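手持夹爪 FH-2 替换指垫(蓝色,成对)

适用:Ferkero FH-2 手持夹爪,左右手通用
状态:有货
更新:2018年1月7日

**购买前请先阅读下面的故障说明。** 旧批次指垫存在脱胶问题,受影响的用户可免费更换,不必在本页下单。

## 故障现象

旧批次指垫的背胶层在反复受力后会从指架上松开,通常从指尖一侧开始。早期不容易发现:夹爪空载开合正常,夹硬物也正常,只有夹持表面光滑或带水分的物体时,指垫会沿指架滑移一小段,物体随之偏转或掉落。

最早的报告来自 Zenach 的分拣演示组,去年12月提交。他们夹的是切开的柚子和整只橙子,同一只夹爪上午没有问题,下午开始连续掉件。操作员以为是握力不够,把扳机扣得更紧,结果指垫整片脱落,露出指架边缘,划破了果肉,也在操作员食指上留下一道浅口子。伤口不深,但我们按安全事件处理。

## 原因

负责复查的是 Kaiwen Du。他拆了退回的夹爪,结论是两点:

- 旧批次背胶不耐果酸。柑橘类汁液渗进指垫边缘后,胶层变软。
- 指架背面没有限位,胶一旦失效,指垫只靠摩擦留在原处。

握力本身没有问题。加大握力会让脱落来得更快,请不要用这种办法补救。

复查用的是水果台面,夹持对象包括柑橘果瓣、整果和粗茎段。 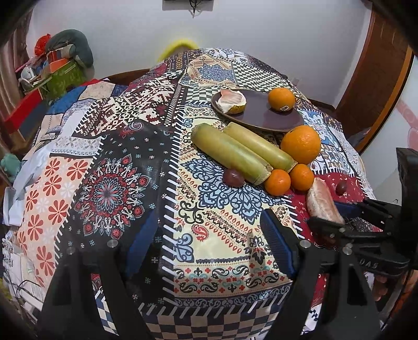 夹持柑橘果瓣,右侧夹爪;前方夹爪张开,可见两侧蓝色指垫。

## 改动内容

新指垫换用耐酸胶,并在背面加了两处卡扣,扣进指架原有的槽内。胶层失效时,卡扣仍能把指垫留在指架上。外形、颜色和厚度不变,不需要重新标定开合行程。

Kaiwen Du 用 Ertürk 的夹持台做了600次开合,每次夹取前在指垫上涂橙汁,测试结束后指垫没有位移。这个结果只对应常温。冷藏环境还没有测,有这类用途的请先与我们联系。

## 如何判断是否受影响

1. 断开夹爪与记录设备的连接。
2. 将两指完全张开,用指甲从指尖一侧轻推指垫边缘。
3. 能推动,或边缘有翘起、发白,即停止使用。
4. 推不动的,翻看指垫侧面。有卡扣的为新批次,没有卡扣的为旧批次。

旧批次即使推不动也建议更换。更换之前不要夹柑橘、番茄等多汁的东西,也不要把另一只手放在两指之间。

## 更换步骤

拆下旧指垫后,残胶要清干净,否则卡扣压不到底。用无尘布蘸酒精擦拭指架,晾10分钟。新指垫先对准靠根部的卡扣,再压下指尖一侧,听到两声轻响为到位。压住保持15秒,静置过夜后再使用。

左右两指须同时更换。新旧混用时两侧摩擦力不同,薄的果瓣容易被拧歪。

## 日常清洁

夹过水果之后当天擦净,汁液干在指垫纹路里很难清理。用温水和软刷,不要泡,不要用含氯清洁剂。连杆和销轴处有汁液的,擦干后点一滴轻质润滑油。

## 包装内容

- 蓝色指垫一对
- 酒精棉片
- 纸质安装说明

不含指架、螺丝和销轴。指架边缘已经磕伤的,请另购指架组件,只换指垫不能解决问题。

## 免费更换与退货

2017年内购买 FH-2 整机或单独购买指垫的,凭订单号申请,运费由我们承担。通过 Ginside 渠道购买的,请联系原销售方登记,由他们统一寄出。旧指垫请装袋寄回,不必清洗,复查时需要看残胶的情况。

如果使用中出现过掉件或划伤,请在申请里写明夹的是什么、用了多久、从哪一侧先松开。有照片的一并附上。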